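Thursday, February 27, 2020

Morning

Slept badly, coffee at the desk, then two hours of reading what Tovgate sent over about the new round of demonstrations. They want 1,000 of them. The subject this time is tidying a crowded table: pick things up, put the trash in the bin, leave the rest alone. A person does it by hand, holding a gripper in each fist, and the robot is supposed to learn it from the recordings. I have read this paragraph in one form or another for years and it still sounds to me like teaching someone to swim by mailing them a film of a lake.

Kinga Medve called before lunch and we argued, pleasantly. Her view is that the arm doesn't need to understand trash, it only needs enough hands doing the same thing. Mine is that the hands don't do the same thing. I went through 133 of the recordings last week and no two people agree on how to hold a cup. One pinches it low, another takes it by the rim, a third turns the whole wrist over for no reason I can find. Kinga calls this variety. I call it noise with a nice name.

So I spent the middle of the day on the pink plaid tablecloth.
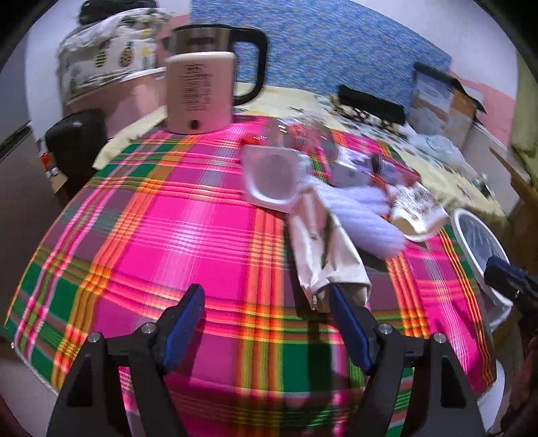 The cluttered table, then a paper cup held over the bin.

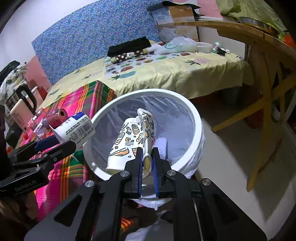 Afternoon

My trouble is with the table more than the cup. A crumpled paper cup is easy, anyone would throw it out. But what about a plastic bag with something still in it? Or a food wrapper that might be somebody's lunch? The person with the grippers knows, or guesses, and the guess never gets written down anywhere. The recording has where the fingers went and when they closed. Then we hand that to a machine and act surprised when it bins a glasses case.

I put this to Kinga in an email, a bit more politely. She answered in one line: "Then we show it the glasses case too." Fine. And the keys, and the receipts, and the one sock? At what point does showing it everything become slower than clearing the table yourself?

I'll give her one thing. I tried the grippers myself at the Prunora office this month, expecting to hate them, and they were better than steering the arm by remote. With the remote I needed most of a morning to move a spoon. With the grippers I was clumsy for a few minutes and then more or less stopped thinking about them. My wrists hurt the next day - I should tell Tovgate that, if they really mean to get 1,000 of these out of people.

Told them I'd look at another 400 before I say yes or no to the report. I expect I'll say no. Need to call Pálfi about the invoice, and buy dish soap.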